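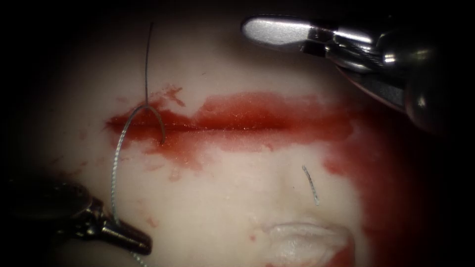
Suturing on the Losov pad: thread looped at the left end of the cut, one instrument on each side.

Hi, I'm Nerea, and I put together the Losov suturing kit for anyone practicing on a two-arm surgical robot! Each kit comes with 22 tissue pads, a 500 ml bottle of stage blood and a spool of gray thread (braided, and I'm picky about it). The pads are cream colored on purpose so the red really shows up under the scope light, and you learn fast to find your thread in the mess. I like to leave my trimmed tails lying on the pad while I work, but Aurelio picks his off every time, so do whatever suits you.

One pad takes me 30 minutes if I'm going slow. Rinse it in cool water and let it dry flat, please don't use bleach!

The full kit is $730 and we ship from Tejada. Refill pads are sold separately, and the next batch goes out in July. Want a different cut length? Write to Araceli Arrieta on the orders desk and she'll set it up.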